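The Zimari mixing bowl, white glaze

Small round bowl, ceramic, glazed inside and out
Sold singly or as a set with the Flarkis droppers
Back in stock for July

I've been selling dye and bits for dyeing for 11 years now, and for most of that time I told people to use any old bowl from the back of the cupboard. I still half believe it! But I got so many emails asking which bowl I use myself that I gave in and started stocking it, and it's now the thing I pack more than anything else (my poor hands, my poor tape gun).

So, the Zimari. It's a plain round white bowl with a glossy glaze. It's made by a small pottery run by Florante Soriano, who makes mostly soup bowls and planters and was a bit puzzled when I asked for something to put dye in. I sent him the chipped one I'd been using since forever and asked if he could do me that, only a touch deeper and with a rounder curve at the bottom so there are no corners for powder to hide in. He sent back three. I kept the middle one and that's the one you're buying.

Why white? Colour is so much easier to judge against it. I used to mix in a brown stoneware thing and everything looked gorgeous and moody in there, and then it went on the cloth and came out like weak tea. With a white bowl you get a fair idea of how strong the mix is before you commit a whole scarf to it. Teal is the one people struggle with most, I find, it swings from swimming pool to pond with hardly any more dye.

How I use mine

Clean water first, only enough to cover the base and come a little way up the side. Then I drop the colour in a bit at a time and leave it be for a moment. I know you're meant to stir straight away. I never do, I like watching it creep about, and it's a handy way to see what's in a dye too, as some of the mixed shades show you their separate colours at the edges while they spread.
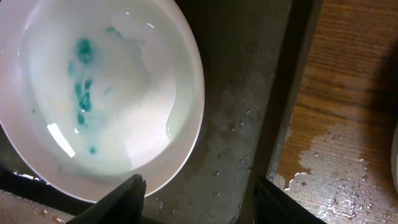
Once I've had my fun I stir it with the end of a chopstick and dab a drop on a scrap of white cotton. Let the scrap dry before you make up your mind about it. Wet colour always looks darker, and I've been caught out by that more often than I'd like to admit on a page where I'm trying to sound like an expert.

If you're after a marbled look, skip the stirring altogether and lay a small piece of paper or silk on the top. The wide opening helps a lot there. You can get it down flat and lift it off again without dragging it up the side.

Size and all that

It holds 275 ml if you fill it to a sensible level, and a fair bit more if you like living dangerously. It measures 13 cm across the top. I can hold it in one hand and tip with it quite happily, though there's no spout, so pour slowly and do it over the sink. Florante did offer me one with a lip for pouring. I tried it for a while and it dribbled down the outside every single time, so we dropped that idea.

Because they're made by hand you'll get small differences from one to the next. Some are a hair wider, some have a tiny pinhole in the glaze underneath. If yours has a pinhole on the inside, where dye could get into it, send me a note and I'll swap it.

Will it stain?

The question I get most! The glaze wipes clean for me with warm water and a drop of washing-up liquid, as long as I don't leave the dye to dry on. If you do leave it (we all do), fill the bowl with warm water and a spoonful of bicarb and forget about it until the evening. I've had one ring that wouldn't shift, and that was a very strong navy I'd left sitting while I was away. The bowl still works perfectly well, it just has a tidemark.

Please don't use metal scourers on it. They leave grey marks on the glaze which look like dirt and aren't, and then you scrub harder, and round you go.

One serious bit: once it's been used for fabric dye, it's a dye bowl. Don't put it back with the cereal bowls. I put a blob of nail varnish on the bottom of mine so they can't get muddled up. If you only ever use food colouring in it, that's different and you can eat your porridge out of it afterwards.

What comes in the set

The bowl on its own arrives wrapped in paper in a snug box. The set gives you the bowl, two Flarkis glass droppers and a little bottle of Dela Peña teal, which is the colour I'd start anybody on. The droppers come with rubber tops that pull off for rinsing. Do rinse them straight after, dried dye in the narrow end is a nuisance to get out and you'll end up poking at it with a pin.

I did try putting the Ivov powders in the set instead of the liquid. Lovely colours, very strong, but they need a mask when you measure them out and I didn't like sending that to people who might be doing this at the kitchen table with children about. You can still order them from the powders page.

Postage

I pack orders in the morning and the van comes at 4, so anything that reaches me before lunch normally goes the same day. Up to 9 bowls will go in one parcel. If you'd like more than that for a class or a workshop, email me first and I'll work out the cheapest way of sending them, and I can usually knock a bit off the price as well.

If one turns up broken, keep the box, take a quick photo and send it over. I'll post another one out. You don't need to send me the bits.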